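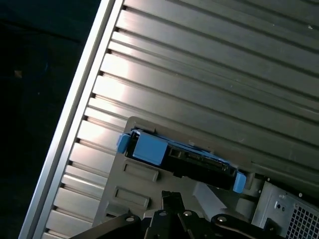

Progress Report: Hurncombe Medicine Take-Back Program, Second Reporting Period

Status against work plan

Collection is running at 11 sites, which meets the target in the grant agreement. The last two sites to open were the Pullamau clinic and the pharmacy counter at Dusmont. Both were delayed by the lock specification, which changed after the first order was placed. All sites now use the same two-key drop box, with one key held by the site and the other by the program office.

Collection totals

Sites turned in 430 pounds of unused medicine this period, weighed sealed and with packaging. Loose tablets and liquids are not weighed separately, so the total can't be compared directly with programs that report net weight. Sharps were found in boxes at two sites. Staff followed the exposure procedure and no injuries were reported. A larger sharps notice has been added to the front of each box.

Mail-back envelopes

The order of 500 prepaid envelopes arrived in March. Distribution began with home health patients and residents outside the Pullamau bus area. Return rates will be given in the next report, once the carrier's tracking file has been matched to our serial list. 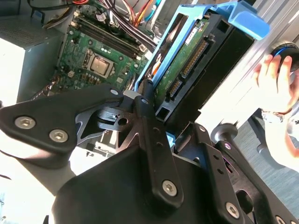 Chain-of-custody records moved from paper logs to the Kaneko tracking form this period. Each sealed liner has a number, and the form records pickup, weigh-in and transfer to the disposal contractor. Entries are made by one person and checked by a second. Records have to survive a hardware fault. With a desktop tower opened up as it is here, the motherboard is within easy reach, and the same goes for most of what might need replacing — but a repair does not bring back lost entries. The form is therefore exported at the close of each pickup day, and a printed copy goes in the site binder. One export failed in April and was rebuilt from the binder with no gaps.

Budget

Spending is within the approved lines except for signage, which is over because of the sharps notice. We request approval to cover the difference from the unused travel line. No change to the total award is requested.

Next period

Match envelope serials and report returns
Repeat the key audit at all sites
Translate the box instructions
Renew the disposal contract before it lapses in September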